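About us

Kemivell is a small training school for robot operation and light automation. We started in one rented room in Besia, with 2 robot arms and one long table. Today we have a bigger hall on Khoo Street, but the way of teaching is the same: a person learns the robot best when he stands beside it and tries.

Our courses are made for workshop staff, for teachers, and for people who want to change their profession. A group has never more than 20 students. We do not ask for any knowledge of programming before the first lesson.

Open day

Two times in the year we open the doors to everybody. The last open day was on November 9, 2023, and 70 guests came to see us, among them many parents with children. The next one will be in June.

On the open day there is no long speech. The guests go directly to the tables and watch the arms handle small parts and common tools. After this our teachers explain how a task is prepared, and who wishes can take the controls for some minutes. The questions are always very good, especially from the children, who want to know what happens when the robot makes a mistake. We answer that it makes many, and we show the list.

For the practice we use our own task book, which has the name Guleo. It begins with one block and one bucket and goes up to work where both arms must share the table.

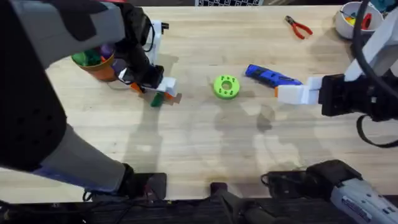 Two-arm table with bucket, green ring and hand tools

If you would like to visit with a school class or a company group, please write to our office and tell us the number of persons. The visit is free of charge. Our hall is room 2285, on the ground floor, and the entrance is from the yard side.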